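Pegboard over a bench: hook retention, tape on hooks, and what belongs in a cup

Workshop Storage > Walls and Panels
Started by qmansour, 19 Jan 2018

qmansour
I'm laying out a perforated panel above a 79-inch bench and want to settle the hook question before I buy a box of 200. The panel is a Novix steel one, powder coated, round holes. I had hardboard before this and the holes wore oval within a couple of years, mostly from hooks lifting out when I took tools off.

Requirements are modest. Hand tools, scissors, several rolls of tape, a few drivers. No power tools. I would like to pull a tool off with one hand and have the hook stay where it is.

Questions: single-leg or double-leg hooks, and does anyone hang tape directly on hooks without regretting it?

Qusai

r_fairclough
Double-leg for anything you pull toward you. Single-leg for light items only, and then with a retaining clip at the base. On steel the hook has less material to bear against than on quarter-inch hardboard, so a loose fit shows up sooner. Measure the wire and the hole before ordering. The Dinsa hooks I bought were undersized for my panel and every one of them swung sideways.

Tape on hooks is fine if the hook is long enough to carry the full width of the roll and turns up at the end. I would still take a dowel. One dowel, two brackets, all rolls on it, and you can tear off without lifting anything.

Ryan

zinash_h
I disagree on the dowel. I ran one for two years. To replace the roll in the middle you slide off everything on one side of it, and with different core sizes the small rolls hang lower and bind against their neighbors. Separate hooks cost you a little more wall and you can take any roll in any order.

Layout at our bench is along these lines: cup, then scissors, then pliers, then tape.
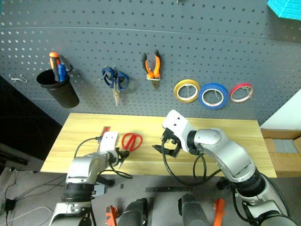 Tape, pliers and driver cup, each hung separately.

The pliers are on a small wire clip and the other scissors are on a plain hook by the handles, blades down. The spare hook at the left end stays empty on purpose. I move things onto it when I am rearranging, and it saves pulling a fitting out of the board just to try a position.

r_fairclough
Fair on the core sizes. Mine are all the same, so I never had binding.

I would not put drivers in a cup, though. With two in there it works. With 12 you are looking at a bundle of handles and picking by color. A strip with drilled holes gives each one a position, and you notice when one is missing.

zinash_h
With 12 I would agree. There are two in it. A cup takes up very little width, and it moves with its bracket if I change the layout. A strip has to be screwed to something.

jtoth
A point on the bracket for those cups. The Aketell version is an open wire ring, and the cup drops in from above. If the cup has no lip it depends on friction alone, and a long driver leaning forward can tip it. Check for a lip or a lower support before buying.

Also, scissors. Hanging by one loop lets them open slightly and sit crooked. Both loops over the hook, if the hook is long enough, and they stay closed.

Jozefína

qmansour
Useful. On the tape, how far apart do you put the hooks? I have rolls from small electrical up to wide packing tape.

zinash_h
Space from the largest diameter you own, full roll, plus one hole. Then it doesn't matter which roll goes where. If you space each hook to its present roll you will be moving hooks when you buy a different brand.

yeshi_w
Coming from the maintenance side, at the Brokton shop. We have 233 hooks on the walls there, mixed types, and I replaced most of the single-leg ones last February. The failures were nearly all at pliers and scissors – things people take by pulling out and down. Tape hooks hardly ever came loose, even single-leg, as the load goes straight down and the motion to remove a roll is up and over the tip.

So I would buy double-leg for the tools, single-leg for the tape, and not order 200 of anything.

Yeshi

r_fairclough
Agreed on quantity. Still not agreed on the cup.

qmansour
Ordering a mixed pack of both types to test the fit first. I'll go with separate hooks for tape, spaced by the packing roll. One cup for the drivers I use daily, with a lip, and a strip in the drawer for the rest.

Jozefína, do you recall if the ring bracket has one leg or two?

jtoth
Two legs, side by side. It fit the one-inch spacing on my panel without bending.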